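Setetti improvised music sessions: progress report to the Prandard Fund
2024-11-27

What we've done since August

It has been a cracking autumn! We have now put on 16 sessions in the back hall at Burnirholm, and the players keep coming back with friends. The house group, Mamani, opened every one of them with a short set (two basses and a trombone, mostly, with the harmonium when it behaves), and then the floor was open to anyone who had brought something to play.

We had hoped for 24 new players by this point and have reached 27. Several had never improvised in front of people before, and one of the loveliest moments was a long, very quiet duet for clarinet and bowed cymbal that neither player had planned.
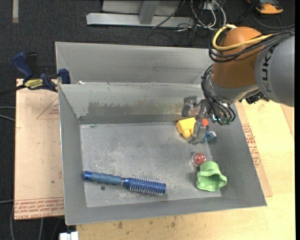 Recording

Mamani's first album is recorded, five pieces in all, done over two evenings with very few retakes. The mixes are nearly there and the trombone sounds gorgeous. We are still choosing between two versions of the closing piece.

Money

We have £1,000 of the grant left, set aside for mastering and pressing. Hall hire came in under budget, so we spent the difference on better microphone stands.

Next

Sessions carry on through the winter, and we'll send you the album as soon as it's back from the pressing plant.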